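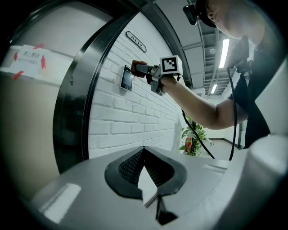 Tainá Teixeira wrote in to ask how she could tell a satellite from a plane over Laltstead, as the lights she saw on Saturday made no sound at all. Silence doesn't settle it, so work through the steps below before you file a sighting.

1. Note the time the light appears and the time it goes. Set your watch beforehand.

2. Hold your fist at arm's length and measure how high the light is above the horizon. One fist is close to ten degrees.

3. Look for flashing. Aircraft carry red and green lights and a white strobe. A satellite shines steadily, and may fade out as it enters the Earth's shadow.

4. Time the crossing. A low satellite usually takes 2 to 5 minutes.

5. Check a satellite pass list and a flight tracker for your location.

If nothing matches, write it up the same night. Put the direction as a compass bearing, and leave any guesses for the last box on the form.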